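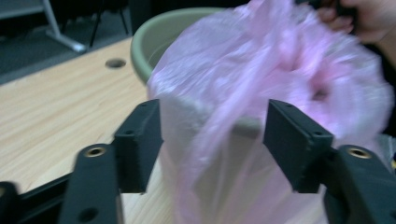

## ポリ袋は本当に「一枚で足りる」のか

キッチンの片づけ特集に寄せられる便りで、いちばん多いのが薄手のポリ袋の話だ。野菜を小分けにする、生ゴミをまとめる、汁の出そうなものを二重に包む。安いし軽い。先月号で取り上げたBemarの「一枚で足りる台所」という小冊子も、要するに袋をうまく使えば容器は減らせるという主張だった。

読んだ感想を先に書くと、半分くらいしか信じていない。

小冊子のすすめる手順はこうなっている。

1. テーブルにボウルを置く
2. 袋の口を広げ、中身を入れる
3. 口を手でひとまとめにつまみ、持ち上げる
4. 空いたボウルはすぐ次の作業に回す

問題は3だと思う。薄い袋は、つまんだところに全部の重さがかかる。葉ものなら平気でも、じゃがいもや缶詰のように角や重みのあるものを入れると、底のほうがぴんと張って白っぽくなる。あの色を見てから「やっぱり二重にしよう」と思っても、片手はもうふさがっている。小冊子には「慣れれば気にならない」とあったが、慣れたのは袋ではなく読者のほうだろう。

ピンクの袋についても一言。小冊子の後半に、袋の色を用途で分けるという提案が出てくる。ピンクは食品、白はゴミ、青は持ち出し用。見た目は楽しい。ただ、半透明のピンクは中身がぼんやりとしか見えず、玉ねぎなのか新じゃがなのか、結局は口を開けて確かめることになる。それなら無色の袋に油性ペンで書くほうが早い。色分けは、決めた本人が留守の日にだいたい崩れる。

値段の話もしておく。Momachの100枚入りは確かに安いが、うちの近所の店では棚の下段に押しこまれていて、箱の角がつぶれていることが多い。Trekenの厚手のものは丈夫なかわりに口が結びにくい。どちらも使ったうえで、いま台所にあるのは両方だ。統一したほうがすっきりするという理屈はわかるけれど、重いものと軽いものを同じ袋に任せる気にはなれない。

前号の記事に、読者のMawuli Dankwaさんから長めの反論をいただいた。「ボウルは洗う手間がある。袋なら洗わなくていい。この差は大きい」とのこと。ごもっともである。ただ、そのあとに「うちでは袋を洗って二度使う」と書いてあった。では洗っているのではないか。干す場所はどこなのか、口の結び目はどうほどくのか、続きをぜひ聞かせてほしい。

編集部としては、深めのボウルをひとつ、出しっぱなしにしておくことをすすめたい。縁に厚みのあるものだと、袋の口を折り返してかぶせるときに持ちやすい。袋を立てるスタンドも売られているが、Abugriの折りたたみ式は、たたんでしまう場所を探すのに一週間かかった。ボウルなら、袋を使わない日はそのまま豆を浸しておける。

最後に、結び方について。きつく結べば漏れないと思われがちだが、固結びにすると次に開けるとき必ず破れる。すぐ使うものは軽くねじって下に折りこむだけでいい。液体が出るものは、そもそも薄手の袋に入れないでほしい。冷蔵庫の棚板を外して洗うのは、2月には特につらい。

「うちの袋の使い方」は引き続き募集中。容器派からの便りが少ないので、保存容器の蓋をなくさずに暮らしている方がいたら、その方法もあわせてどうぞ。蓋の数と本体の数が合っている家があるという話は、まだ疑っている。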